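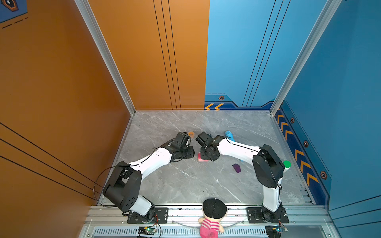 Two-arm tabletop cell, how varied should the demos be?
Posted in: Learning from demonstration

skudari_bench
2022-10-11
Hi all, long-time reader, and I finally have something worth asking! I've been collecting teleop demos on a small two-arm cell for a handover task. One arm picks up an item, passes it across the middle, and the other one sets it down on its own side. I have 200 good episodes so far and the first policy I trained on them is, well, charming but clumsy. It goes to the tape roll beautifully and then dithers over everything else as if it had never met a block before.

My plan was to keep going to 2000 with the same handful of items, shuffling them between episodes. Before I give up my evenings until May, does that sound sensible, or should I be changing more than the positions?

Drurnex
Welcome, and what a nice tidy cell! I'd stop and look at what you already have before recording any more. Make a spreadsheet with one row per episode: which item, which arm started, where the item was lying, whether you fumbled. When I did this on my own set I found I had started with the left arm nearly every time, simply because I'm left-handed and never gave it a thought. If the tape roll is over-represented in yours, there's your answer, and it costs you an afternoon and a pot of coffee.

strobel_lane
I'm going to disagree a little, in a friendly way. Spreadsheets are fine, but a clumsy policy at 200 episodes is just a policy with 200 episodes. Mine did the same dithering and most of it went away with more of the very same data. I would keep the recipe fixed so you can compare runs. Change the items and the lighting and your own driving style all at once and you'll never know which one helped.

Skateo
Somewhere between you two, I think. More data, yes, but please put the awkward things in early. A block is easy because you can grab it almost any way you like. Long items are where the handover gets interesting, because the first arm has to leave the second one somewhere to hold.

skudari_bench
Oh, that last point hits home. I've been driving the microphone sessions quite differently from the rest without meaning to. 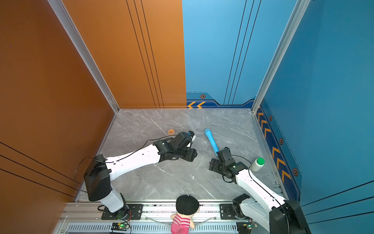

With the blocks I bring both grippers to the middle and meet there. With the mic I tend to take it near one end and then sort of wait, and the other arm comes over to find it. So I suppose I've been teaching two habits under one task name – no wonder the poor thing hesitates.

Drurnex
Then label them separately! You can always merge the labels later, but splitting them after the fact means watching every episode again, and I have done that, and I wouldn't wish it on anybody.

strobel_lane
Okay, I'll give you the labels. I still say don't throw out the fumbles, though. A grasp that slips and gets retried is worth keeping as long as it ends well.

Skateo
Hmm, only if the retry is quick. I kept all of mine and the policy learned to miss first, every time, very faithfully. I ended up trimming the long ones.

skudari_bench
Thank you all, this is so helpful. I'll do the spreadsheet this week, split the labels, and record a batch that's mostly the mic and the bottle before I train again. I'll keep the fumbles in their own folder for now and try it both ways. Will post the results here, good or bad.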